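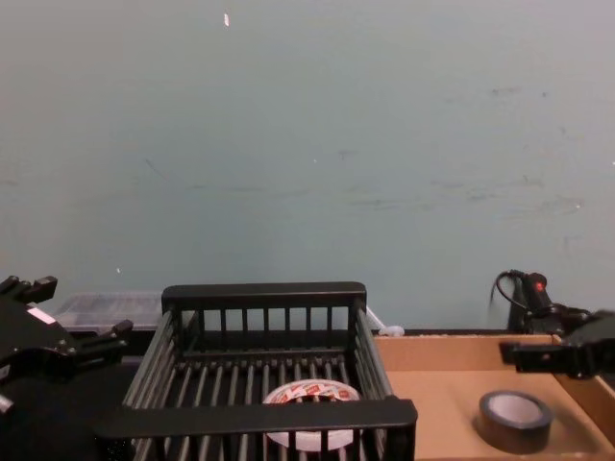 Fivthorpe Handling Study
Progress report for the Brennan Fund, period ending September 29, 2018

1. Work done this period

The main job since the last report was recording demonstrations for the sorting task. In this task the robot takes rolls of tape and moves them between a wire basket and a cardboard tray, using two arms. An operator guides both arms by remote control while the joint positions and the camera views are saved together. Each saved run is one demonstration.

We recorded 457 demonstrations. Of these, 241 have been checked and accepted for training. The rest are still waiting for review or were set aside. The most common fault was a long pause in the middle of a run while the operator lined up the jaws. We now ask operators to stop and start over if they lose their place, and the later batches are cleaner.

A smaller set was recorded by hand guiding, where the operator holds the arm and moves it directly. This is quicker to learn, but the operator's hands and sleeves get into the camera view. We have kept these runs in a separate folder and do not plan to add to them.

2. Task setup

The basket is harder to work with than the tray. A roll lying flat on the rods has to be gripped by its rim, and the front rail hides part of it from the chest-height camera when it sits close to the front. Operators can work around this with practice. Whether the trained model can do the same is one of the things we want to find out in the next period.

The tray has a low, flat floor and gives few problems. We use rolls of different sizes and colors, and the start positions are changed between runs so that the model does not simply learn one path.

3. Operators

Four people have now been trained on the remote controls. New operators do practice runs that are not saved, and then record under supervision for their first session. Two-arm work is tiring and the quality of the runs drops late in a long session, so we have shortened sessions and added breaks. This lowered the daily count at first – it has since come back up.

4. Equipment

Both arms worked through the period. The left gripper was out of use for 7 days in September while we waited for a replacement part from Utier. Recording continued with the right arm only, and those runs are marked as single-arm in the log. The cost of the part was covered by the existing maintenance line.

The recording software was updated once. The new version writes the gripper opening at the same rate as the joint positions, which the earlier version did not. Older runs have been converted and spot checked.

5. Delays and changes

Review is behind schedule. It was planned as a part-time job for one person and it needs more than that. We have moved some hours over from recording, with no change to the total budget.

The second site at Risau is not yet recording. The benches are in place but the network connection is not finished. We expect to send a set of baskets and trays there once it is, so that both sites use the same items.

6. Next period

Finish the review of all runs recorded to date.
Train a first model on the accepted demonstrations and test it on the Fivthorpe bench.
Record more runs with the roll close to the front rail of the basket.
Start recording at Risau.

We are not asking for any change to the payment schedule. A statement of spending is attached separately.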